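Grillcombe workshop teaches two-armed robot to sort parts, one demonstration at a time

The small parts bench at Hallgrímsson's Grillcombe workshop has a new trainee, and the people teaching it can hardly stay away from it.

Since September, staff at the machine shop have been guiding a two-armed robot through one of the dullest jobs in the building: moving small metal rings and cylinders between a compartmented tray and a perforated steel one. They don't write code for each move. An operator works the arms by remote control, and every run is recorded so the robot can learn from it.

The team has now saved 503 good runs, and the mood on the floor is high.

"The first time it closed on a ring by itself, we cheered loud enough that the front office came down to see what had broken," said Mogens Lauritsen, who leads the project. "Then it dropped the ring. We cheered anyway!"
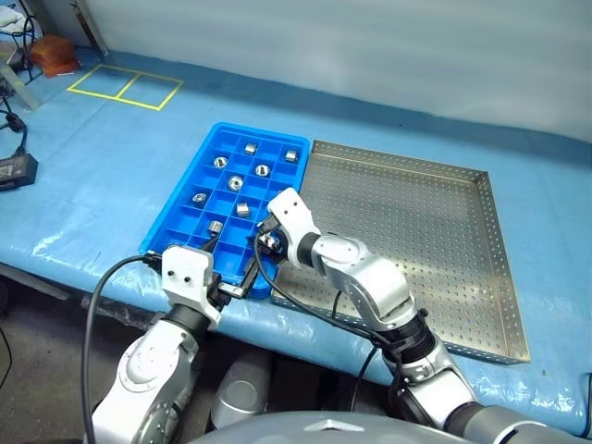 The robot's right gripper at a small metal part over the blue sorting tray at Hallgrímsson in Grillcombe.

Operators train for 15 hours before their runs count toward the total. Most of that time goes into learning to slow down. A jerky grab may still get the part where it needs to go, but the robot will learn the jerk along with everything else, so those runs are thrown out.

Leif Brynjólfsdóttir, a machinist who had never touched a robot before this summer, has recorded 282 of the saved runs, more than anyone else at the shop. She says the rings were easy to love and the short cylinders took patience.

"You come at them a hair too low and they tip over in the cell," she said. "So you back off, breathe, come in from above. After a while your hands just know it, and I think it's wonderful that I can pass that on."

Software for the project comes from Ballier, a small firm in nearby Skamton, which retrains the system overnight on the day's recordings. Operators usually get to try the new version at 7 a.m., coffee in hand, before the regular shift starts.

It still has plenty to learn. Parts lying close to a tray wall give it trouble, and it sometimes hovers over a ring for nearly 5 seconds before making up its mind. Lauritsen wants more recordings of exactly those awkward cases, including ones where the operator misses the first grab and recovers.

Next up is a batch of mixed parts in sizes the robot hasn't been shown. Brynjólfsdóttir has already asked for the first turn at the controls.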